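Pellent Open Day - Floor Safety Checklist
Completed by: Princess Manalo
Date: 14 February 2026
Visitor limit, main hall: 300

1. Exits and walkways
Exit doors unlocked from inside - OK
Walkway between desks and demo tables - OK. Move the coat rack away from the side door before opening.
Floor cables taped down - NOT OK at the Sastry table. Retape and recheck.

2. Power
Extension cords tagged - OK. Tag 1457 is hard to read, replace by May.
Emergency stop, Dimeo arm - tested twice, OK
Emergency stop, Flekby cart - OK, but the button faces the wall. Turn the cart.

3. Visitor handling
Sign-in sheet at front desk - OK
Children under 12 with an adult at all times - sign posted
Long hair and lanyards notice - missing at the second table. Print one.

4. Hand-held gripper station
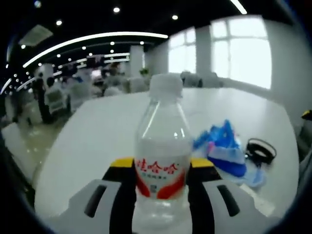

Finger pressure is the main item at this station, and visitors will ask to try it. Set the grip to the low setting and check it again after lunch. Use sealed drinks only, cap on, as with the Wahaha bottle held here between the yellow-tipped fingers. Clear the blue plastic and the black loop off the white table before visitors handle anything. Keep power strips off the tabletop.
Pinch point label on gripper - order part 1494
Paper towels within reach - OK

5. First aid
Kit sealed and in date - OK
Eye wash - OK, access blocked by boxes. Boxes to go to storage.

Result: open with conditions. Items in 1, 2, 3, 4 and 5 to be signed off by me before doors open.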